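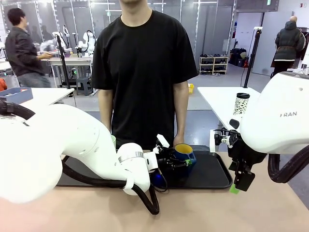

Saddale Generator Changeover Box with Tokgöz Inlet

Jolel Electrical > Backup Power > Changeover gear

$675 supplied, GST included
Installation quoted separately
In stock at the shop

I sell a lot of things I'd describe as perfectly fine. A double power point is a double power point and I'm not going to write you a love letter about one. The Saddale box is different, because I put one in at my own place before I ever stocked it, and I've used it through two storm seasons now, so I've got opinions!

What it does is simple. When the grid drops out, you wheel your generator outside, plug it into the inlet on the wall, start it up, walk to the box and turn a big handle from MAINS to OFF to GENERATOR. The circuits we've moved over to the box (fridge, lights, a few power points, the pump if you're on tank water) come back on. When the street lights are on again you go back the other way. No extension leads under the back door, no choosing between the freezer and the modem.

Who it suits

People with a portable petrol or inverter generator who lose power often enough to be sick of it. I had it in mind for the properties out past the edge of town, where one branch on a line means a long wait, but plenty have gone into ordinary brick houses too. If you already have a home battery with backup, ring me before you buy this, as the two need to be thought through together and you may not need it at all. Renters, sorry, this is one for the owner.

The box is for a generator up to 4000 watts. If yours is bigger you can still use it, but you won't get any more out of it through this inlet, and you might be happier with the larger unit I can order in.

What's in the carton

Saddale changeover box, three-position manual switch, space for six circuits
Tokgöz weatherproof inlet with sprung cover, grey
Prostus generator lead, ten metres, matching plug fitted
Label set and a laminated instruction card
Mounting screws and cable glands

The RCDs and breakers are not in the carton. I know, it looks mean. We choose them to match your circuits once I've had a look at the switchboard, and they go on the installation quote where you can see what each one costs.

Sizes and details

Height: 455 mm
Width: 422 mm
Switch: manual, three-position, centre off, both active and neutral switched
Supply: single phase, 230 V
Generator size: up to 4000 watts
Inlet rating: 20 amps
Enclosure: powder-coated steel, off-white, indoor or sheltered mounting
Door: keyed, two keys
Inlet: outdoor mounting

Measure your wall before you get excited. The width is what catches people out, particularly in a hallway or next to a laundry door, and I want room for the door to swing fully open as well. If you send me a photo of the switchboard with a tape measure held across it, I can usually tell you straight off whether there's a sensible spot.

Why a switch with a middle position

I get asked this one nearly every week. With this type of switch the house circuits can be joined to the street or joined to the generator, and the handle has to go through off to get from one to the other. It physically can't be on both. That matters an awful lot to the lineworkers up the pole, because a generator feeding back out through your meter can put a lethal voltage on lines they're expecting to be dead. It matters to your generator as well, which will not enjoy meeting the grid when it comes back.

So please, please don't use a lead with a plug on both ends. I've been shown a few of them by very proud owners. The bare pins at the loose end are live the moment the generator's going, and there's nothing at all to stop you feeding the whole street. If you've got one in the shed, bring it in and I'll cut it up for you and give you a cuppa.

What you can run from it

This depends on your generator far more than on my box. The number on the side of the generator is often the peak figure, and the continuous figure in the manual will be lower. Use the lower one. Fridges, freezers and pumps also want a big gulp of power as they start, then settle down, so turn them on one at a time and let each one get going before you touch the next.

Things I'm happy to put on it: fridge and freezer, LED lighting, the modem and telly, phone chargers, a microwave (not at the same time as the kettle!), a small pressure pump, a gas hot water unit that needs a power supply for its ignition.

Things I'll talk you out of: electric storage hot water, ducted air conditioning, the oven, the cooktop and car charging. They're too hungry for a portable set and you'll spend the night walking out in the rain to reset it.

If anybody at home relies on medical equipment, tell me when you ring. A manual switch needs a person there and able to start a generator, and that might be the wrong answer for you. You'll also want to talk to your equipment supplier and your electricity company about it.

Will my generator work with it?

Most do, but there are a couple of traps. Generators differ in how the neutral is connected inside, and that affects how we wire the changeover and whether the protection works as it should. I need the make and model before I order breakers, and I test with your own machine on the day. I won't sign off a job on the promise that the brother-in-law is bringing one round later.

The outlet on the generator has to suit the plug on the Prostus lead as well. The lead comes with the bigger plug, and some of the little camping sets only have ordinary outlets. Don't file a pin down to make it go in. Ring me and we'll swap the lead for the right one, no charge if it hasn't been used.

Installation

This has to be done by a licensed electrician. It's wiring work inside your switchboard, it isn't a DIY job anywhere in Australia, and I won't sell the box over the counter to someone who tells me they're going to have a crack at it. If you've got your own sparky, lovely, I'm glad to sell it to them and answer their questions.

When we do it, Ataberk Dönmez or I will come and look first. He does most of the rural jobs and I do most of the ones in town. We open up the board, work out which circuits can be moved across, agree on where the inlet goes and check where the generator will stand when it's going. Then you get a written price. An older board with ceramic fuses will nearly always need upgrading before I'll hang anything off it, and I'd sooner tell you that at the kitchen table than halfway through the job.

The power will be off for part of the day. Charge your phone, and if you work from home pick a day when you don't have to. Once it's in we run everything on your generator with you standing there, and then we make you do it yourself from start to finish. You get a certificate for the work, and you should keep it with the house papers.

Where the generator goes

Outside. Well away from windows, doors and vents, with the exhaust pointing away from the house. Never in the garage, even with the roller door up, and never on an enclosed verandah. Carbon monoxide has no smell and it kills people. The lead is ten metres long so that you have a choice about where to stand the thing, and I'd ask you to use the length you've paid for. Uncoil it fully too, as a coiled lead under load gets hot.

Let the engine cool before you top up the petrol. I sell carbon monoxide alarms as well and if you're buying this box I'm going to nag you about one.

Looking after it

There's not much to do. Twice a year, start the generator, switch over and run the house on it for half an hour. I do mine on a Sunday after lunch in March, and again in spring. Press the test buttons on the RCDs while you're there. Look under the cover of the inlet for ants and mud wasps, which adore it, and have the mains off at the handle and the lead unplugged before you look. Don't spray anything in there. If it's full of nest, call us.

Hang the lead up indoors. The sheath is tough but sun and mice will both have a go at it, and a damaged lead gets replaced, not taped.

What customers have told me

"I can do the whole changeover by torchlight with the card in my hand, and my husband can too, which I didn't expect." Hatice Karaca

"Good solid switch. The box is bigger than I pictured and we had to shift a coat rack. Would have liked a longer lead." Segundo Cuadros

"Very happy with it. Ataberk explained it twice without making me feel silly." Zübeyde Dursun

Segundo's right about the lead, by the way. A longer one can be made up to order, in heavier cable so you don't lose too much voltage along the way. Ask when you book.

Warranty and returns

Two years on the Saddale box and the Tokgöz inlet, one year on the Prostus lead, and those are on top of your rights under Australian Consumer Law. Unopened cartons can come back to the shop within thirty days. Once it's been wired in I can't resell it, so if you're unsure, let us do the site visit before you buy.

Ordering

Ring the shop or use the enquiry form and put "changeover" in the first line so it lands with me. Handy things to include:

Your suburb or the nearest town
Make and model of the generator
A photo of your switchboard with the door open and the cover left on
What you want to keep running
Whether you're on tank water

I answer the phone from 7 am and I'm usually in the van after that, so if I miss you leave a message and I'll ring back at lunch.

Luana Marinho
Jolel Electrical

Also in Backup Power
Carbon monoxide alarms
Prostus generator leads, made to length
Tokgöz inlets, replacement covers
Saddale spare keys and label sets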